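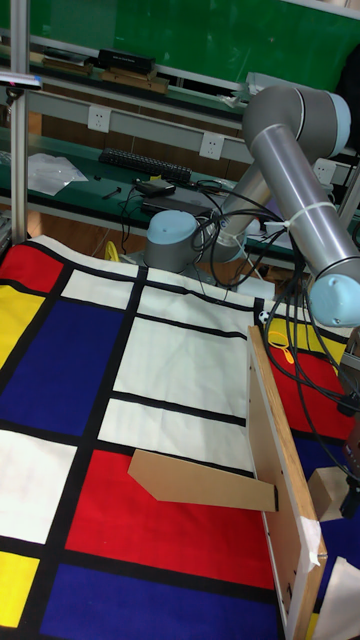
We got to Bekgate a little after nine, which was early enough to find a space by the gate and late enough that the tea urn had already been discovered by everybody else. It was the November open day, the one where the workshops along the old canal road unlock their doors and let people wander through, and I had been looking forward to it since the leaflet came in the summer.

Flovska was my first stop and, as it happened, the place I stayed longest. They print furnishing cloth and cut it to size for tables, benches and stage sets, and the long room on the ground floor smells of steam and clean cotton. I have a weakness for anything with a bold pattern, and the one they had out on a work surface was the Mondrian sort – thick black lines, blocks of red, yellow and blue, and big calm stretches of white to give your eyes a rest. There was a large dark blue block to one side that I kept going back to. On paper I would have called the whole thing a bit loud, but spread out as a great big mat it was really very cheerful, and I found myself working out whether it would go over our kitchen table (it would, if we never bought another patterned plate).

I was glad they hadn't pressed it to death, either. The big white panel in the middle had a few soft wrinkles in it, and it looked like cloth you might use and not a poster of cloth. A flat piece of brown cardboard, pointed at one end, was lying across the join between the white and the red, pushed up to a light plywood board standing on its edge. I do like seeing plain workshop bits and pieces next to something so bright. The board had a few little screw holes in it, and I thought of my own shed and felt rather at home.

Upstairs there was a talk, with 40 chairs and a good many more people than that, so I stood at the back by the radiator and was perfectly happy. We heard that the first order of this pattern was 80 lengths for a café in Lagos, and that the next was for 1000, which caused a fortnight of panic and a second-hand steamer. The pattern number is 516, should you want to ask for it.

After that I walked over to Dastmont, the basket people across the yard, but their queue went right round the bicycle racks and I only managed the shop. I did come away with a bread basket and a bag of remnants from Flovska's bin by the stairs – mostly yellow, with one good strip of red.

Lunch was leek soup in the yard, under an awning that dripped on one end of the bench. Parking is free until four, and the side gate has the step-free way in.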